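Nurnivix, the new period drama with Waraporn Yimyam: my review

I watched Nurnivix two times before writing this, once in the cinema with my sister and once at home, when it came to streaming in March. My opinion changed a little between them, so I will try to be fair to both evenings.

Waraporn Yimyam plays Sulemana, a court singer who loses her voice one week before a royal wedding. Fans know her mostly from light comedies, and many people online were afraid she would be too cheerful for such a part. I was afraid also. But she is very good, especially in the quiet kitchen scenes, where she only listens to the others and we understand everything from her face.

The costumes are beautiful and a bit too clean. Everybody travels for days on bad roads and arrives with a perfect collar. 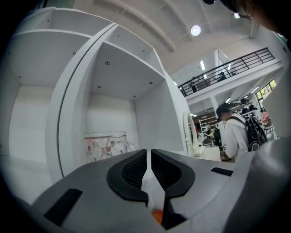 The middle part is slow. There are three long dinners, and in the second one I looked at my phone, I must admit it. My sister says this is the best part of the film, because the brothers finally speak about the father. At home I liked it more, maybe because I could make tea.

I cannot say the same about the songs. The first one is lovely, and I still sing it when I cook. The others sound very similar to each other, and the last one is placed over an important conversation, so you lose half of the words. Please turn on the subtitles!

The ending I will not tell. It is sadder than the trailer promises, and my sister needed my scarf.

My score is nine for Waraporn and a smaller number for the songs. If you enjoyed Gruliditz by the same studio, you will probably enjoy this one too, only don't start it late in the evening.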